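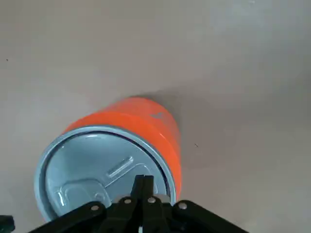
Qu'est-ce qui change pour les gens du conditionnement quand l'automatisation arrive ? Surtout le rythme de la journée, et la partie du travail qu'on fait debout au même endroit.

Bonjour la liste,

Je réponds enfin au message du mardi 26 mars 2019, que je recopie pour ceux qui viennent d'arriver :

> Chez nous, à Ondevura, la direction parle d'automatiser la prise des gobelets à couvercle avant la mise en carton. On est 31 à l'atelier et personne ne nous dit ce qu'on fera après. Ceux qui sont passés par là chez Endico, vous pouvez raconter ? Les postes, les pauses, les horaires, tout m'intéresse.

Alors oui, je raconte ! Chez Endico on a démarré en septembre, sur une seule ligne, avec une pince à deux doigts et une petite caméra au poignet. Avant, je prenais et je posais quelque 900 gobelets par équipe, et mes épaules s'en souviennent. Maintenant je surveille, je réapprovisionne, je reprends les pièces que la pince lâche (les couvercles lisses, elle n'aime pas trop ça) et je remplis la fiche d'incidents. C'est moins physique – mais le soir j'ai la tête plus fatiguée, et ça, je ne m'y attendais pas du tout.

Côté postes, pas de départ, deux collègues sont passées au contrôle. La formation durait 40 heures, payées, et il a fallu insister pour qu'elle soit sur le temps de travail. Demandez-le par écrit dès le début ! La prime de ligne, elle, a failli sauter vu qu'on ne « produisait » plus à la main. On a gardé les 475 euros annuels, après trois réunions bien longues.

Pour les pauses, attention : la machine ne s'arrête pas toute seule à dix heures. Chez nous il y a maintenant un remplaçant prévu au planning.

Si quelqu'un de Morikawa lit ceci, je veux bien savoir comment vous avez fait pour l'équipe de nuit.

Bonne semaine à tous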